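On political mascots, and why mine is a bollard

Every local campaign now wants a meme. I blame the last mayoral race in Divero, where one side made a sulky cartoon goose out of its candidate's leaflet photo and picked up 4,000 followers before anybody had read the bus policy.

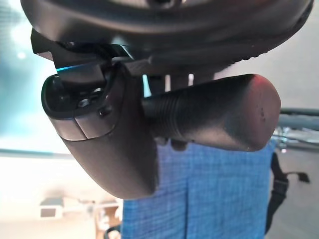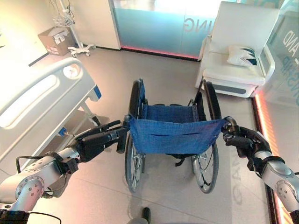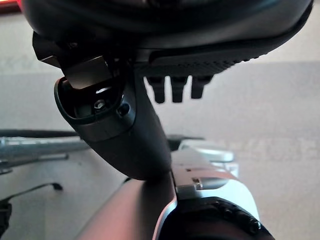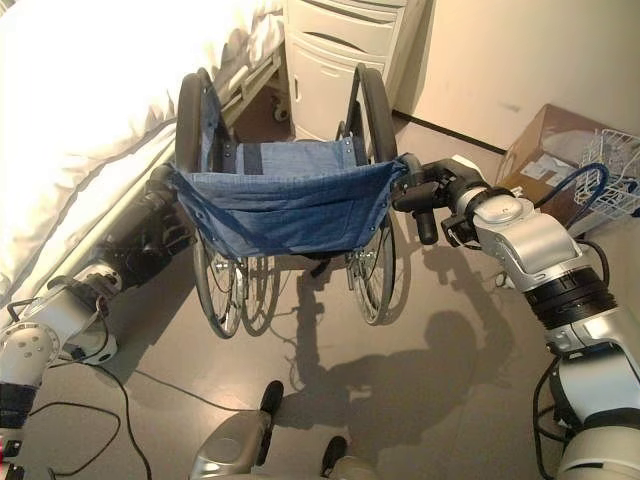

Wukum, commenting on my April post, reckons I've got the goose all wrong: it gave people who never open a leaflet something to pass on, and a few of them may even have voted. Fine. I'd still like to meet them.

My own ward in Zenargate tried the same trick with a bollard. The bollard had sunglasses. It had opinions on parking. It posted 17 times in one evening, mostly at the other party's bollard, and by midnight I was reading a row between two pieces of street furniture and, I'm sorry to say, taking sides.

What bothers me is that the joke has to be explained to the very people it's meant to win over, and my mum rang me twice about the sunglasses. We lost by 500 votes. There's talk of a badger next time.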